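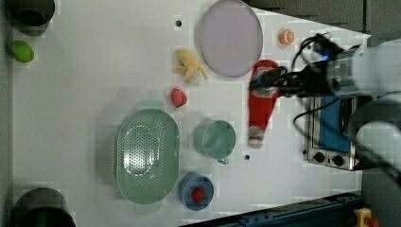 Why does a colander have holes?

I get asked this a lot, and I love it, because it means somebody has been playing kitchen! Toy kitchens are full of good questions. You pick up a plate, a cup, a bowl and a colander (that's the one that looks like a bowl somebody poked all over), and every one of them is a different shape. Somebody picked those shapes for a reason, a long, long time ago.

Let's start with the colander. Say you've cooked noodles. You want the noodles, but you don't want a lake on your plate. So a grown-up tips the whole pot into the colander, and the water runs out through the holes while the noodles stay behind. Water can squeeze through a tiny gap and a noodle can't. You can try it at the sink with cold water and some toy food. A toy strawberry works great. Now try it with rice grains and see how many escape!

A cup goes the other way. No holes, please! It has tall sides so your drink doesn't slosh out, and a handle for your fingers. The handle matters most when there's cocoa inside. Water boils at up to 212 degrees Fahrenheit, and even after cocoa has cooled enough to sip, the side of the cup can feel pretty toasty. The handle sticks out into the air, so it stays cooler.

Bowls are round inside, and I think that's clever. Drop a cherry tomato in a bowl and it rolls down to the middle and sits there. Drop the same tomato on a flat plate and, well, go look under the fridge. Plates are for food that stays put, like toast or orange slices. Lots of them have a rim, which is the edge going all the way around, and that's handy for catching sauce.

Then there's the stove. On a toy one the knobs are just for pretending, but on a real one they change how much heat you get. An oven cookie recipe might say 330 degrees or so, and that's much too hot to touch. Real knobs are for grown-ups, okay?

My friend Tonantzin Salinas plays a sorting game with her kids. They dump everything on the table and make two piles, things that could hold soup and things that couldn't. Plush toys go in the second pile. So do socks. I tried it at home in November and we argued over a big spoon until dinner.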